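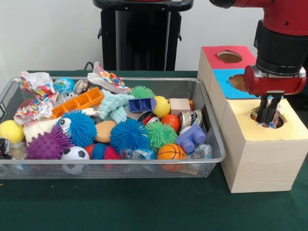 Omar Hijazi
Coordenador da ludoteca itinerante Natenik

Notas para a palestra "Brinquedos que circulam", 2020-02-04

Abertura

Bom dia a todos! Respirar, beber água, esperar que as últimas pessoas se sentem.

Começar com a pergunta: quem aqui ainda tem em casa um brinquedo de infância? (Deixar levantar as mãos, pedir a uma ou duas pessoas que digam qual.) Eu tenho um pião. Está lascado, a ponta já foi trocada e continua a rodar lindamente - levo-o no bolso, mostrar se o ambiente estiver bom.

Ligar daí ao tema: um brinquedo dura muito mais do que o interesse de uma criança por ele. O meu pião passou por dois primos antes de chegar a mim. É essa folga, entre o fim do interesse e o fim do brinquedo, que me apaixona há anos e de que venho falar hoje.

Como funciona o empréstimo

A Natenik tem 936 brinquedos no catálogo e 200 famílias inscritas. Cada família leva até quatro peças e fica com elas três semanas. Pode renovar uma vez, desde que não haja outra criança à espera.

Explicar a ficha de papel. Perguntam-me sempre por que não usamos uma aplicação! As crianças adoram carimbar a ficha, e há miúdos que escolhem o brinquedo a correr só para chegarem depressa ao carimbo. O catálogo está no computador, claro, mas a ficha fica.

Contar a história do jogo da memória: voltou com uma carta a menos, escrevemos na ficha "falta um pato", e a família seguinte devolveu-o com um pato desenhado à mão, recortado à medida. Está em uso até hoje. (Pausa. Esta parte costuma arrancar gargalhadas, não atropelar.)

O cesto da descoberta

Passar aqui com calma, é a parte de que mais gosto.

Além das prateleiras catalogadas, há sempre um cesto misturado. Sem categorias, sem idades: uma bola com o desenho do globo pode ir parar ao lado de uma lata prateada, e ainda bem. Os adultos olham e veem desarrumação. As crianças metem os braços até aos cotovelos e ficam ali vinte minutos!

O que observámos em dezembro, quando fizemos 109 sessões em escolas e salas de espera: com as prateleiras, a criança procura o que já conhece. Com o cesto, pega numa coisa, larga, pega noutra, junta as duas e inventa uma loja, um planeta, um restaurante. As latas vazias ganham a quase tudo. Servem de tambor, de panela, de torre, de telefone.

Nota para mim: dizer com clareza que isto é observação nossa, sem grupo de comparação nem medições. Se houver investigadores na sala, convidá-los a vir trabalhar connosco.

Cuidados práticos com o cesto, para quem quiser experimentar amanhã:
- rever tudo antes de cada sessão e retirar peças partidas ou pequenas demais para a idade do grupo
- passar o dedo pelos rebordos das latas
- sacos e películas de plástico ficam fora do alcance dos bebés
- trocar uma parte do conteúdo de cada vez, para haver sempre caras conhecidas lá dentro

Reparar em público

Uma vez por mês abrimos a oficina na Karras, a antiga loja de ferragens que nos empresta a bancada. Até agora passaram por lá 559 brinquedos. A maioria das avarias é banal: um contacto de pilha oxidado, uma costura aberta, um eixo fora do sítio. Com vinagre, linha e paciência resolve-se muita coisa.

O que me entusiasma é ver a cara de uma criança de seis anos quando abrimos um carrinho e ela descobre que lá dentro há um motor. Muitas não querem o carrinho de volta fechado! Temos uma caixa só de brinquedos que ficaram abertos a pedido dos donos.

Mencionar a Studero, que nos oferece retalhos de tecido, e a Sterkia, que nos cede a carrinha duas manhãs por mês.

O que correu mal

Não saltar esta parte, mesmo com pouco tempo.

Os puzzles grandes foram um erro meu. Comprei demasiados e contar as peças na devolução era um pesadelo. Hoje só emprestamos puzzles até cem peças, em sacos de pano numerados.

As multas por atraso também não resultaram. As famílias com vergonha de pagar deixavam simplesmente de vir. Acabámos com elas e passámos a telefonar - quase sempre o brinquedo estava debaixo de um sofá.

Perguntas

Reservar quinze minutos. Ter à mão a ficha de papel e o carimbo, para circularem pela sala. Se perguntarem pelo modelo de regulamento, enviamos por correio eletrónico a quem deixar o contacto na folha junto à porta.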